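Capítulo 6
Demostraciones con pinza manual: el caso de la ropa

En los capítulos anteriores los datos procedían de un brazo teleoperado. El operario movía un mando, el brazo repetía el movimiento y el sistema registraba las posiciones articulares. El método funciona bien con piezas rígidas, pero resulta lento con tejidos y obliga a llevar el brazo hasta el lugar de la tarea.

Este capítulo trata de otra vía. Una persona sostiene la pinza con la mano y hace la tarea en una casa corriente. La cámara va montada en la propia pinza, de modo que la política aprende con el mismo punto de vista que tendrá después en el robot. Seguiremos el estudio Undale, dirigido por Amparo Villanueva y Unai Escobar, que reunió 100 demostraciones de doblado en 14 viviendas.

La unidad de análisis es el agarre. En una prenda de manga larga, el protocolo Undale fija el puño como punto de contacto, porque el canalé forma relieve y se distingue del resto de la tela.
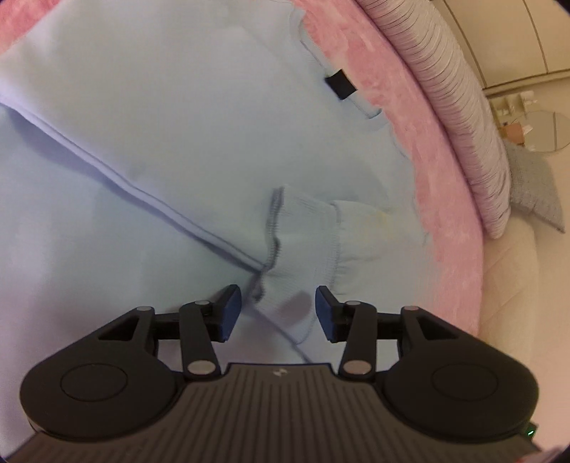

Pinza manual y puño de una prenda azul claro sobre una superficie rosa de felpa. 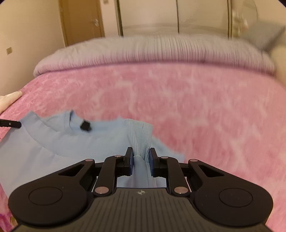

¿Por qué se anota el agarre por separado y no junto con el doblado completo?
Porque los dos fallan por causas distintas. Un agarre malo suele deberse a la posición de los dedos, mientras que un doblado malo puede partir de un agarre correcto. Si se anotan juntos, no se sabe qué parte de los datos hay que ampliar.

Cada demostración se divide en 3 fases: aproximación, cierre y traslado. El anotador marca el fotograma en que empieza cada una. Dorin Sârbu y Emrys Bellis revisaron las marcas de forma independiente y descartaron las secuencias en las que no coincidían. De las restantes se reservaron 40 para la evaluación.

En el apartado 6.1 se describe la calibración de la cámara. El 6.2 explica cómo se obtiene la apertura de los dedos en cada fotograma. El 6.3 compara los resultados con los del conjunto Draso, grabado por teleoperación en el mes de marzo.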